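3. Data Collection

3.1 Collection setup

All demonstrations used in this paper were recorded by people working with hand-held grippers. No robot was needed at this stage. The operator sits or stands at a table, holds one gripper in each hand, and carries out the task the way the robot will later have to do it. We call the recording software Vunel and the set of demonstrations Heraver.

Each gripper has its own camera, pointed forward past the two fingers. A further camera gives a view from head height. The hand-held views supply the input to the policy. The head view is used for checking and for labeling, and is dropped before training.

The fingers stay in the lower part of the hand-held view at all times. Their position in the image gives the opening width, which we read off with a small separate model trained on frames with known widths. Frames with the fingers fully open and only the table behind them are the easiest case, and we use them to set the zero point for each session.

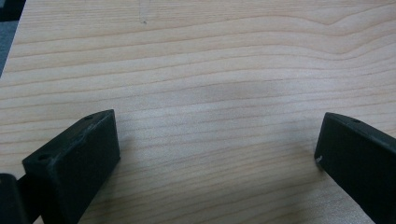 The zero point has to be set again whenever a finger is changed or a screw is tightened. In our first sessions in January we set it once a day, and the width estimate drifted enough that grasps were labeled late. After moving to one zero point per session the problem went away, and we discarded the early recordings instead of trying to correct them.

3.2 Idle frames

A demonstration does not start with a grasp. The operator brings the grippers over the table, opens them, and pauses before reaching. These idle frames make up a sizable share of the raw recordings. Earlier versions of our pipeline cut them all. The resulting policy did well once an object was between the fingers but had no stable behavior before that point – it would close on bare table or wander.

We therefore keep idle frames at the start of each demonstration, up to a limit of 40 frames per gripper. Anything beyond the limit is removed from the front, so that the frames closest to the first reach are the ones kept.

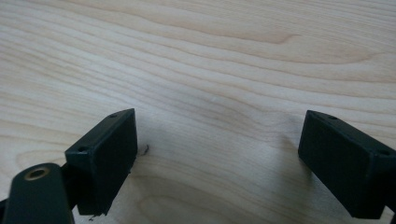

Figure 3. View from a hand-held gripper with the fingers apart over the bare tabletop.

Wood grain gave us some trouble here. The pattern is strong and the camera is close to it, so a policy trained on a single table can learn to find its place from the grain alone. We counter this by shifting color and contrast at random during training and by turning the table between sessions. A plain cover over the table was tried and dropped, as it slid under the fingers.

3.3 Tasks and layout

Heraver covers 6 tabletop tasks. Most involve moving a light object to or from a container, and two of them call for both hands. The objects are common items such as paper cups and wire baskets. Start positions are drawn by a script and read out to the operator, who places the objects by hand. Small placement errors are left as they are.

Tracking uses the marker plates mounted on the grippers. If a plate is lost for more than a short stretch, the demonstration is rejected in full. We did not fill gaps by interpolation, because the errors it caused were hardest to spot near contact, where they matter most. 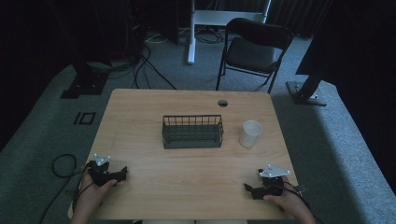

3.4 Filtering

The raw set held 3000 demonstrations. Each one went through an automatic check for lost tracking, missing frames, and clock offset between the cameras. The ones that passed were then watched once at double speed by a person other than the operator. In total 601 demonstrations were rejected, most of them by the automatic check.

Reviewers were asked to reject a demonstration only if the task was not completed or if the recording was faulty. Slow or clumsy motion was not a reason. A second attempt after a missed grasp was also kept, and Section 5 reports results with and without such cases.

Hand-held views that show nothing but fingers and table cannot be judged on their own. For those stretches the reviewer looked at the head view to confirm that the session was under way.
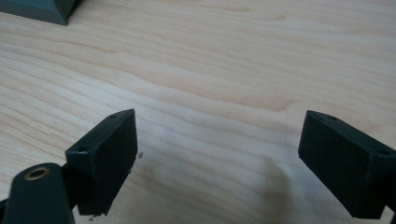
3.5 Splits

We split the remaining demonstrations by session, so that no session appears in both the training and the test part. A split by single demonstration gave higher scores for every method, including the Bradero baseline, but these did not carry over to new sessions.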